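Hevito Hand Teaching Group
Minutes of the regular meeting, 11 Apr 2025

Chair: Banafsheh Jafarzadeh
Present: teleoperation team, hardware, data review. Landex joined by phone for items 2 and 3.
Minutes of the previous meeting were accepted with one correction: the glove recalibration was done by hardware, not by the teleoperation team.

1. Status of the pick and place recordings

The total now stands at 867 demonstrations. Of these, 400 were taken by remote control with the glove and the rest by moving the arm by hand. Data review has gone through all of the hand-guided set and about half of the glove set is still to be done.

Banafsheh asked that the two sets stay in separate folders until the comparison run is finished. The file names do not say how a demonstration was taken, and two people had already mixed them up when copying to the training machine. Hardware will add the method to the session log.

Data review rejected 56 demonstrations. Most were rejected for long pauses before the grasp, where the operator was waiting for the arm to settle. A smaller group had the thumb closing well ahead of the fingers. It was agreed that pauses can be trimmed, so those go back in after editing. The early thumb closures stay out.

2. Wrist camera view and thumb position

There was a long discussion about how much of the wrist view the thumb takes up. Operators working by remote control say they lose sight of small parts in the last part of the approach and end up steering from the side monitor. Hand-guided sessions do not have this problem, as the person is standing next to the table.
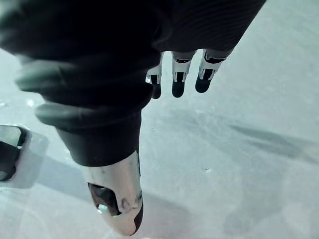
Banafsheh pointed out that the black sleeve is widest at the top, and that with the thumb forward it hides part of the nearest finger as well. The other two fingers can be seen down to the tips. Landex said a narrower sleeve can be supplied but would need a new collar, and the lead time would be long. They will send a drawing.

Hardware suggested opening the thumb further out at the start of every approach and bringing it in only for the grasp. The teleoperation team was willing to try this, but noted that the glove mapping is poor at the open end of the range. A small movement of the operator's thumb gives a large one on the robot.

Shadows were also raised. With the present lamps the hand throws soft shadows on the pale table surface, and data review thinks the model may be picking up on them. No decision. Hardware will try one session with the lamps moved and report back.

Agreed: thumb-open start for all new glove sessions. Sleeve to stay as it is until the drawing arrives.

3. Glove mapping

The Khosravi mapping has been in use since November. Operators find it good for power grasps and tiring for fingertip grasps. The Roko mapping was tried on two afternoons and gave a steadier pinch, but the fingers lagged behind the operator when opening. Landex asked whether the lag was in the mapping or in the link. This has not been measured.

It was agreed to measure the delay with both mappings on the same link before any more operator time goes into comparing them. The teleoperation team would like to keep Khosravi for daily recording until then – switching back and forth was confusing for newer operators.

4. Hand-guided sessions

Two points from the operators:

The arm feels heavy when guided from above the wrist. Hardware will check the payload setting, which may still be the one for the old gripper.

Fingers cannot be guided at the same time as the arm by one person. At present a second person triggers the grasp from the keyboard, and the timing varies from one pair to the next. A foot pedal was proposed. Banafsheh approved the purchase.

Data review asked that operators keep their hands out of the wrist view as far as they can, and hold the arm behind the wrist.

5. Action items

Add recording method to session log – hardware
Trim pauses and return the edited demonstrations – data review
Thumb-open start, short note for operators – teleoperation team
Drawing of narrower sleeve and collar – Landex
One session with lamps moved – hardware
Measure delay, Khosravi and Roko on the same link – teleoperation team with hardware
Check payload setting – hardware
Order foot pedal – Banafsheh Jafarzadeh

6. Other business

The table is booked for the whole of next week. Anyone needing the arm for maintenance should write it in the shared calendar first.

The request for a second glove was held over to the next meeting.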